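An afternoon at the Bollov open day

Posted in May

Bollov opened its lab to visitors this month and I signed up for the 2 o'clock tour. I have driven past the building for years on my way to work and never knew what went on inside. The parking lot was full, so I left the car by the garden center and walked back.

We got name stickers at the desk and a sheet with the stations on it. I skipped the welcome talk and went straight to the cloth handling station, which was the one I came for. I do alterations for a living, and I wanted to see what a machine does with fabric.

The station was run by Hường Bạch, an engineer on a project they call Fultero. She said they started with flat squares of cotton and moved on to towels, then shirts, then hats. Hats are her least favorite. A towel has no right way up, and a shirt at least lies flat once you get it open. A cap has a stiff part and a soft part, and when it folds over on itself the arms have to work out which layer they are about to pick up.

The job that afternoon was a gray denim cap lying on its side, folded into two humps, with two black arms working over it from above. I stood as close as they let us and stayed for several tries.
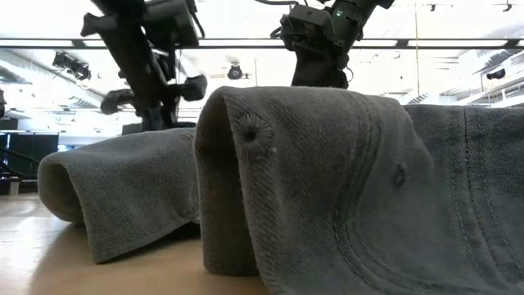 What I asked

I asked why denim. Hường said washed denim holds a crease in a way thin cotton doesn't, and they wanted something that would stay crumpled between tries. That matched what I know from my own table.

I asked how many tries they run in a day. She said around 50 if nothing needs adjusting. Some of the ones I watched worked and some didn't. On one the cap got dragged a few inches and they started over. On another the arms had it open and the right way up in less time than it took me to find my pen.

I also asked if it could thread a needle. It can't, and she said they have no plans to try.

The rest of the tour

The other stations were busier. Brisix had a table with a sorting demo for small parts, and there was a screen showing Vi, the software that Bollov uses to plan the arm movements. I didn't follow much of that one. The coffee was free and the cookies were gone by three.

They plan to do this again in the fall. You have to sign up ahead, and the cloth station is at the far end of the hall, past the restrooms.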